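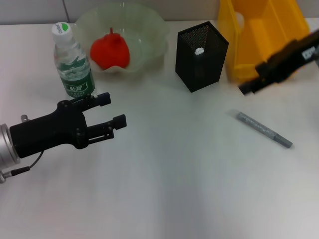

Summer study: Ruth, four weeks, starting in July

Quick one this month, I'm writing between two funerals and a boiler inspection.

The July study is going to be Ruth. Four chapters, four weeks, one chapter a week, so if you miss one you can catch up over a cup of coffee. We did Judges last winter and a few of you said you came out of it feeling pretty low. Fair enough. Ruth happens in the same years (first verse, "in the days when the judges ruled") but it is a much smaller story. One family, one field, one harvest.

Please read chapter 1 before we meet. Takes five minutes. Read it out loud if you can stand to. Then read it again and pay attention to who talks and who doesn't. Naomi does most of the talking. Ruth says her famous piece, "where you go I will go," and Naomi's answer is to stop arguing. No thank you, no hug. They just keep walking to Bethlehem. I have preached on that passage at more weddings than I can remember and it's a daughter-in-law talking to her mother-in-law on a road, both of them widows. Worth remembering next time you see it on a card. 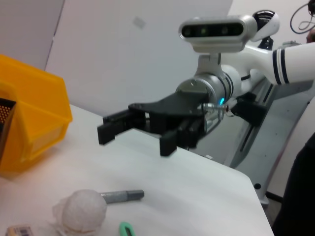

What I'd like us to spend time on is chapter 2, the gleaning. Leviticus 19 tells the farmer not to reap right up to the edges of his field, and to leave what falls for the poor and the stranger. So when Ruth turns up in Boaz's barley she isn't asking for a favor, she has a right to be there. Boaz goes further and tells his men to pull some stalks out of the bundles on purpose. And she still has to bend down and pick it up, all day, in the heat. I keep comming back to that. What are the edges of our own fields? Money, sure, but also an evening, a spare room, a seat in the car.

Chapter 3 is the threshing floor. Yes we will talk about it. Grown ups only that week, the kids will have their own thing downstairs.

Chapter 4 is the town gate and the sandal, then the baby, then a list of names that ends with David. Don't skip the names.

Practical stuff:

Evenings at 7:30, done by 9. Doors from 7. Kisgate people, the side entrance please, the front lock is sticking again.

The Vommont group will meet seperately at 10 in the morning, same chapters, for those who don't like driving at night. Meinrad Eder is leading that one. He has taught Ruth before and has strong views on Orpah, who he thinks gets a raw deal. Ask him.

Study booklets are 31 pages, large print on request. I ordered 200 and would like to not have 140 left over like with Judges, so take one for a neighbor. No charge. If you want to put something in the box it goes to the food pantry, which got $493 from the spring study. Thank you for that!

Rides: call the office before noon on the day. We can fit 30 in the downstairs room comfortably, more if we open the folding doors.

If you can't come at all, read along at home and drop me a note with one question from each chapter. I'll try to get to them. Handwriting is fine, mine's worse.

Prayer list is on the next page, with two additions since last month. Please keep praying for the Kawaguchi family. 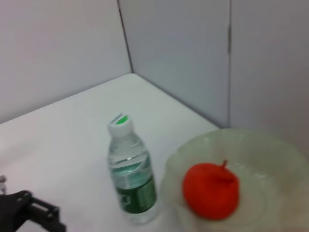 Tabletop and bowl.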